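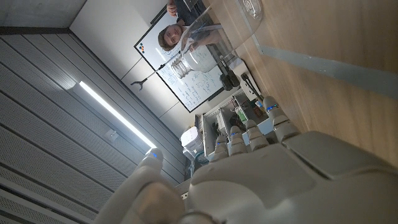
Wrist cam, hand open, glass bottle in front of the man.

Tuesday, notebook entry, mostly handover rules. Long one, sorry, I've had coffee.

So this is the day we finally sat down and turned the loose habits into written rules for working within reach of the hand. Rianne has been after me since before June to do it, and after the afternoon session I didn't have an excuse left. What follows is half notes and half draft. Nele, you said you'd turn it into the sheet for the door, so please take what you need and ignore my rambling. Bram, the parts with your initials are for you.

First, where we are with the logs. Run counter stands at 3,422 grasp attempts since the Rernness arm went back on the table, of which 1,703 are handovers with a person on the other end. That second number is what made Rianne put her foot down. When we'd done 19 of them everybody was careful. By now we reach in like we're passing the salt at dinner, me included (me especially, Bram would say). So the rules below are written for people who already know the setup and have gotten comfortable, and I think that's the right audience. New people are careful all on their own.

THE LIGHTS

Let's start with this one, we argued longest about it. The finger joints and the tips have the little blue lights, and over the months we've all drifted into reading blue as "fine, go ahead." It doesn't say that anywhere. I went back through the Gasser notes and the blue only tells you the joint is powered and talking on the bus. A joint that's powered and talking is a joint that can move! Roos pointed out that she has been telling the students blue means ready, and Jozef has been telling them blue means idle, and both of them were completely sincere about it.

Rule as agreed: blue means live. Treat a blue hand as a hand that may close. If you need your fingers between its fingers, take the power off at the hand, wait until the lights are out, then reach in. Pausing the script doesn't count. I'd like that last sentence in large type on the sheet.

Jozef asked whether one dark joint on an otherwise lit hand is okay to touch. No. Same treatment, whole hand off, and write it in the fault log.

GLASS

I like the glass bottle. It's a nasty object for perception, clear all the way through, with the room lights bouncing off it in white streaks, and if the grasp planner can cope with that it can cope with most of what Nalico wants us to try. So I'm against banning it, and I said so at some length. Rianne is for banning it. We landed in between:

Glass only goes in a handover after the same grasp has been run with the plastic stand-in, same day, same force settings. Changed the settings after lunch? Run the plastic one again.

Safety glasses for everyone in the room, including whoever is only standing there watching. Bram wants it noted that reading glasses are not safety glasses. Noted, Bram.

Empty, no cap, nothing in it. We had a long detour here about weighting it with water for the payload tests, and the answer is use the plastic one for that.

Person holds the body, hand takes the body. We don't offer the threaded neck to the fingers. The ridges give lovely tactile readings and I completely understand the temptation, but all the stress ends up in the narrow part and I don't want to find out where it lets go. If someone wants neck data, come to me and we'll set it up on the bench with a shield and with no person on the other end.

Check the bottle against the light before each session. Chip, scratch you can feel with a nail, anything like that, it goes in the glass bin and we open a new one. They're cheap.

FORCE LIMITS

Merkemo's default profile lets the fingers go a good deal harder than anything we need for a handover. I'd been lowering it by hand in the config each time, which works great until the day I forget. Nele made a separate handover profile this morning, and from now on the launch file refuses to start a handover run with any other profile loaded. Tested it twice with the wrong one on purpose and it complained nicely both times.

Nobody edits that profile alone. Two of us, one typing, one reading the number out loud from the screen. Feels silly, takes a minute. I did it with Roos today and she caught me one digit off on the thumb, so I'm a convert.

The thumb needs its own limit, by the way. I'd copied the finger value over without thinking. The thumb comes in against all the others, so whatever limit it has is what your own hand feels if it's in the way. Value is in the profile comments, don't go by memory.

WHO STANDS WHERE

One person hands over, one person holds the stop. The stop holder does nothing else. Doesn't take notes, doesn't read the terminal, doesn't answer the phone. If there are only two of us in the lab and a third job needs doing, we pause.

The person handing over stays on the far side of the table and reaches across. I know it's a stretch for some of us, and I know that coming around the corner gives you a better angle on the palm. But across the table you can always pull back, and around the corner you've got the arm on one side and the shelving on the other. I measured my own retreat on that side and didn't like it.

Faces. Okay, this is the one I've been guilty of. When the grasp is nearly there you want to lean in and look at the fingertips, and before you know it your head is in line with the hand. The wrist view is on the monitor. Look at the monitor! New rule is head stays behind the bottle, i.e. the object is always nearer to the hand than any part of your face. Bram wanted a distance in there. I'd sooner have a rule you can check with your eyes in the moment, but I've left a blank for his number and he can argue with Rianne.

Sleeves: rolled or tight. Lanyards off. Dark sleeves also confuse the arm segmentation a bit, that's not a safety thing yet, just something I noticed going through the last batch. Jozef, could you pull out the dark-sleeve runs and see if it's real or just me?

SPEAKING UP

We settled on words, finally. "Offering" when you bring the object in. "Taking" from the operator when the close command goes out. "Mine" when the person has let go completely and has both hands back. Stop is "stop," any of us can say it, and you don't have to justify it afterward. Roos suggested we practice it, so we did five dry rounds with the hand powered down, and we were terrible at it. Jozef said "mine" while still holding on. Five more rounds and it started to feel normal.

No talking about anything else between "offering" and "mine." That one's going to hurt me personally.

THE CAMERA VIEW

Bit of a side topic, but it belongs with the rules. The wrist camera sees more than the table. When the wrist rotates it sweeps up over the room, and you get the whiteboard, the shelving, the ceiling, and whoever's there. So:

Anyone who might end up in view signs the recording form first. Not just the person handing over.

Whiteboard gets read through before recording. Our own scribbles are fine, the equations aren't secret (I'm not sure they're all correct either), but customer names and passwords come off. Nele found a login up there last month. No comment.

Don't turn the footage upright before archiving it. The raw orientation stays, tilted or not, and you rotate a copy. Bram spent the best part of a day lining up joint angles with clips that somebody had helpfully straightened. B.P., you may add your own adjectives here.

THE SHELVES

Tools go on the shelves, and stay there during a run. The table gets the object for that run and nothing else from our side. I had a screwdriver lying next to my elbow this morning and only noticed when the planner drew a very confident box around it.

Also please keep the cables on that shelving tidied back. I caught a loop of one with my hip today stepping away from the table, and stepping away is exactly when I don't want to be caught by anything.

STOPPING AND RESTARTING

After any stop, for any reason, the sequence is: hands clear, object off the table, open the hand fully, home it, then check the log before anyone hits start. We've been skipping the homing when the stop was "just" a dropped detection. Roos went through the old entries and the restarts without homing are where most of our weird finger offsets come from, so this pays for itself in data quality too.

Every 200 attempts we do the full check: fasteners on the palm shell, fingertip covers, thumb base, stop button pressed for real with the hand moving. The stop button test was the one missing from the old list. I added it, and then went and did it right away, and it stops. Good.

LOOSE ENDS

Ask Gasser whether the light color can be changed per state. If we could have one color for powered and another for moving, half of the first section goes away.

Rianne to read all of this and be strict.

Nele to cut it down to one page. My vote is lights, glass, faces, words, in that order, and the rest in the binder.

Jozef and Roos do tomorrow's session with the new words, me on the stop. I'm leaving my phone in the office.

Order more safety glasses, we're short a pair. Plus fingertip covers, the second finger's is getting shiny.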